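Stodholm Bench Notes
Gallery: hand-held grippers on soft goods

December 31, 2019

These are the pages for the August round of gripper trials at Stodholm, put up late. We compared two hand-held tools, the Wetura and the Gretura, and two controllers for the arm that will later repeat the same moves. The round was limited to cloth: shirts, towels, pillowcases and one thick blanket. Hard objects had their own round and their own page.
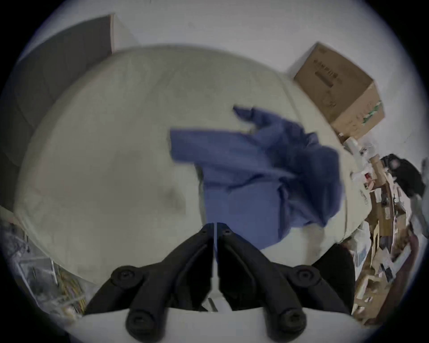
Blue garment on the bed, with the fingertips of the hand-held gripper just short of the cloth. View from the tool's own camera.

Setting
All the cloth work was done on a mattress with a fitted sheet. We had started on a table, but the fingers kept stopping hard against the top and the readings from the two tools could not be compared. A mattress gives a little, and the tips can be pushed in under a fold. It also moves, so the height of the surface has to be read again after each pick. We left the room as it was, with boxes and papers near the bed, and made no attempt to put up a plain backdrop. The arm will have to work in rooms like that.

Fingers
Both tools close two fingers towards a middle line. The Wetura was run with the fingers it came with. For the Gretura we tried the standard set first and then a softer set from Wannasri, bought separately. The softer set held towels better and thin shirts worse. On a thin shirt the tips tended to fold over the cloth and slide off it. We went back to the standard set for the second half and all figures below are for that set.

Camera
We used a very wide lens on both tools. It bends straight lines badly near the rim, and door edges and shelves come out curved, but the tips and the cloth stay in view together for the whole reach. A narrower lens was tried for one day. The picture was flatter and easier to look at, and the cloth was lost from view every time the wrist turned. We do not plan to go back to it. Exposure was fixed by hand at the start of each session. On automatic, a pale sheet pulled the whole picture darker and the black fingers lost their detail.

Counts
Picks tried, both tools, whole round: 1564
Failed picks, Wetura: 186
Failed picks, Gretura: 158
Picks left out because the recording was incomplete: 331

The incomplete recordings are nearly all from the first week and nearly all from one loose cable. They are not counted as failures for either tool. The gap between the two failure counts is small, and we would not choose a tool on that alone. The same people used both, but the Gretura was always used second, after they had got their hand in with the Wetura. The order should have been swapped every other day. It will be next time.

Handling
The Wetura is lighter at the front and less tiring over a long session. Its trigger has a long dead stretch before the fingers start to move, and new users squeeze too far. The Gretura trigger answers straight away but is stiff, and two of us had sore hands by the second afternoon. Neither tool is easy to use left-handed.

Controllers
The older controller closes to a set width. It works well for a towel folded in four and badly for a single layer, where it either misses the cloth or grips sheet and cloth together. The newer one closes until it meets a set force. It picked up the fitted sheet as well on many first tries, until the force limit was brought down. After that it was the better of the two for everything except the blanket, which needed the higher limit again. A separate limit for each type of cloth is the likely answer, but we have not written it yet.

What we are keeping
Wide lens, fixed exposure, standard fingers, force control. The choice of tool is still open. The Wannasri fingers will be put back on for towels only.

Still to do
Swap the order of the tools and run the shirts again.
Replace the cable and tie it down at the wrist.
Try a darker sheet.
Measure the trigger travel on both tools properly, with a gauge.

Back to gallery index
Next gallery: hard objects, boxes and tins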